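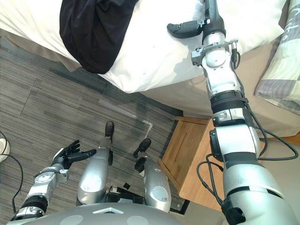 Plendport Quilters Board > Works in Progress > Pre-wash or not? Big sampler quilt, lots of reds

neginstitches wrote:
Hi everyone, long time reader and finally brave enough to start a thread! I'm making a sampler for my brother's family, queen size, and I've been collecting fabric for it since last November. A good third of it is red, and some of those reds came from a bin at the Urkside shop with nothing printed on the selvage, so I have no idea who made them. My mother washed every scrap that came into the house. My guild friends look at me like I'm crazy when I mention it. What do you all do? I've got 900 little squares to cut, and I'd love to start before I lose my nerve.
Negin

bahman_s wrote:
Welcome, Negin! I'm with your mother. I wash everything, warm water, and I press it while it's still a little damp. Years ago I gave my niece a red and cream bear paw, and the first time she laundered it the cream went pink as bubble gum. She was very sweet about it and says she likes it better that way, but I still wince when I visit.

RostamH wrote:
I'm going to disagree with Bahman here, with love, as usual. I haven't pre-washed in years. I like the crispness for cutting, and I like that crinkly look you get when the whole quilt shrinks up together. Two color catchers in the first wash and I've been fine every time. For small squares especially, washed cotton goes limp on me and my points wander all over the place.

bahman_s wrote:
Starch, Rostam! We've been over this! A good spray before you cut and it's as stiff as a postcard.

RostamH wrote:
And then you have to wash the starch out, so now you've done it twice :)

guilan.d wrote:
You two! Negin, I go down the middle. I snip a little piece of each red, drop it in a glass of hot water with a drop of dish soap, leave it half an hour and then lay it on a white paper towel. Anything that leaves color gets washed until it quits. The last time I tested 13 reds and only one was a problem, a gorgeous dark one too, wouldn't you know it.

If you do wash some of them, I'd wash all of them, so they don't shrink at different rates. And clip the corners first or you'll be untangling threads till supper.

Achilleas K wrote:
Agree with Guilan on the test, not so sure about washing all of them. I mix washed and unwashed all the time and can't see any difference once it's quilted. What batting are you using? I'd worry more about that.

neginstitches wrote:
Oh my goodness, thank you all! Batting is the Zokham cotton, the one that says it shrinks a little. I did the glass test on the bin reds this afternoon and two of them bled like anything, so those are going in the wash tonight. I'm still thinking about the rest. Rostam, I do love the crinkle...

RostamH wrote:
Come to the dark side.

guilan.d wrote:
Do post the blocks when you have a few together, and cut 10 or so extra squares while you're at it. I always lose some under the sofa.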